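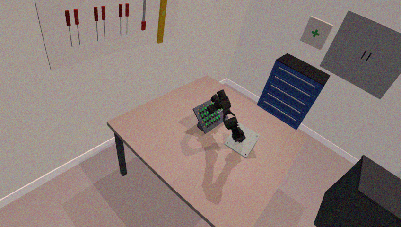 Karras, Aug 3, 2021

Workbench Surface Care: Frequently Asked Questions

These answers apply to Zatard oil-finished and lacquered bench tops supplied with a Zodalance leg set. Painted tops are covered on a separate page.

How do I tell which finish I have?

Look at the label under the top, next to the left rear leg. The finish code starts with O for oil or L for lacquer. If the label is missing, put a drop of water on a hidden spot on the underside and wait a few minutes. Oil darkens slightly under the drop. Lacquer does not change. An old oil finish that has been waxed may behave like lacquer, so check for wax first by scraping lightly with a fingernail.

What should I use for routine cleaning?

A damp cotton cloth and a small amount of dish soap. Wipe along the grain, then dry with a second cloth. Do not use ammonia, chlorine bleach or scouring powder on either finish. Alcohol is acceptable on oil in small amounts but will cloud lacquer.

How often does an oiled top need new oil?

Every 9 months in normal indoor use. Tops near a heater or a south-facing window dry out faster and should be checked at the start of the heating season and again in February. The top needs oil when water no longer beads on it.

How do I apply the oil?

Clear the bench and clean it. Sand with 180-grit paper, vacuum the dust, and apply Clesex oil with a lint-free pad. Leave it for 20 minutes and wipe off all the excess. Apply two coats, with a night between them. Oil left standing on the surface turns sticky and has to be sanded off.

Oily rags can heat up and catch fire on their own. Lay them flat outdoors to dry, or keep them under water in a closed metal can until disposal.

Can I sand a lacquered top?

Light scratches can be rubbed out with a fine gray pad. Anything that reaches bare wood requires stripping the full top. Spot repair leaves a visible ring.

What is the load limit?

The limit is 80 kg, spread evenly. A point load, such as a vise or a bolted base plate, should sit over a cross rail where possible. Use a backing washer under the top on every bolt.

Can I drill through the top?

Yes. Stay at least 2 inches from any edge. Mark the hole, drill a pilot from above, and finish from below to avoid tearing out the lower face. Seal the inside of the hole with the same finish as the top. Unsealed holes take up moisture and the surrounding wood swells. Drilling does not void the warranty, but swelling around an unsealed hole is not covered.

My top has cupped. Can it be flattened?

Check the fasteners first. The screws in the slotted brackets should be snug but able to slide. If they have been overtightened, back them off half a turn and leave the bench for a few weeks at a steady humidity. If the cup remains over 2 mm, contact support with the serial number and a measurement taken with a straightedge across the middle of the top.

Are replacement tops available separately?

Yes, in all current sizes. Bracket spacing changed with the second version of the leg set, so state the version when ordering. It is stamped on the inside face of the front rail.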